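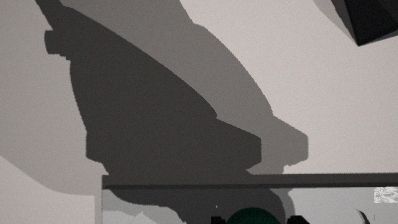
Dragica Dervishi told me the coat had to come first. She'd had the sleeve in her head for years, she said, a big rounded thing that drops off the shoulder and stops just short of the wrist, and she wasn't going to cut a single skirt until that sleeve hung right. It took her most of January. So now we have a coat, and we have a collection to go with it, and I get to write my favorite kind of press release!

**Zirberg to show first women's line on 10 February 2012**

I'm very happy to announce that Zirberg, the little label I've been running out of two rooms over a shoe repair shop, is finally showing a full women's line. Until now we've made scarves and the odd belt (thank you to everyone who bought the odd belt). This is 22 looks, designed by Dragica from the first sketch to the last buttonhole, and we're calling it Drillari.

The name comes from a street she lived on as a student. She says it was steep and the wind came straight up it, and you can feel that in the clothes – collars that button right up to the chin, heavy hems, pockets deep enough for a whole hand and a glove.

The wool is from Namboodiri, who wove it for us in four colors: rust, ink, oatmeal and a green I keep calling moss and Dragica keeps telling me is not moss. I went back and forth on the rust. Then I saw it next to the ink in daylight and ordered more.
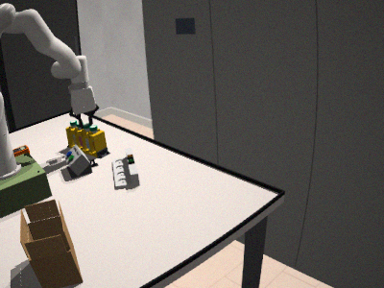 The dresses are lighter. Most are silk crepe, cut on the bias, with long narrow sleeves that push up and stay up. There are four evening pieces at the end of the show, all in the ink, and the very last one has a back I'm not going to spoil in a press release. The shoes are by Vitico and they're flat, every pair. I asked for flat because I'm tired of watching models wobble.

We start at 7 p.m. on Friday and I mean 7 p.m. Doors are at 6:15, and seats are first come, first served apart from the front row, which is for buyers and press. We've printed nearly 500 invitations and the room doesn't hold that many, so please do reply if you're coming. A plain yes or no is fine.

The lookbook goes out by email the morning after. Buyers can book time with the samples all the following week, and Dragica will be there in the afternoons for anyone who wants to talk about fit or fabric. Coats can be ordered in any of the wool colors. The evening pieces are made to order only, so ask early.

For seats, samples or interviews, write to me at the Zirberg studio.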